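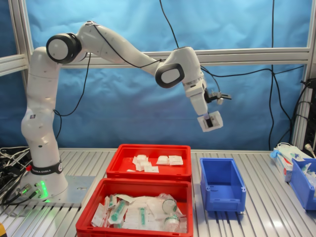 ## 3. Site stops in official visit programs

Most work on official visits looks at the talks and the statements that come out of them. The rest of the program gets less attention, although it often takes up more of the day. In this section we look at site stops, meaning any planned visit to a factory, laboratory, port, farm or school by the head of a visiting delegation.

Our starting point was the Frerichs archive, which holds some 2,000 program notices issued by host governments before a visit. We dropped notices that gave only dates or named only the lead guest. This left 1,403 programs with enough detail to code. Of these, 778 listed at least one site stop. A stop was counted if the program gave it a separate entry, even when no time was printed next to it.

Stops were sorted by type of site using the Grallier scheme, with one change. The scheme puts laboratories and factories together under "industry." We split them, as programs in our set tend to treat them differently: factory stops are often paired with a trade signing, while laboratory stops are more often paired with a university speech. Automation equipment can belong to either group. In such cases we coded the site by its operator and ignored the equipment named in the program.

Coding was done in Prododine by two readers working apart. They disagreed on 14 programs, nearly all of them involving sites run jointly by a company and a public institute. These were settled by going back to the host's own press notice - where one existed - and otherwise were left as "mixed."

Two limits should be kept in mind. First, a program is a plan. Stops are cut when talks run long, and the archive does not record this in any regular way. Second, hosts differ in how early they publish. The Futum notices, for instance, usually came out well before the visit and were revised later, in one case as late as 7th August for a visit first announced in May. Where there were several versions we used the last one. Earlier versions were kept in a separate file and are used only in Section 5, where we compare announced and revised programs.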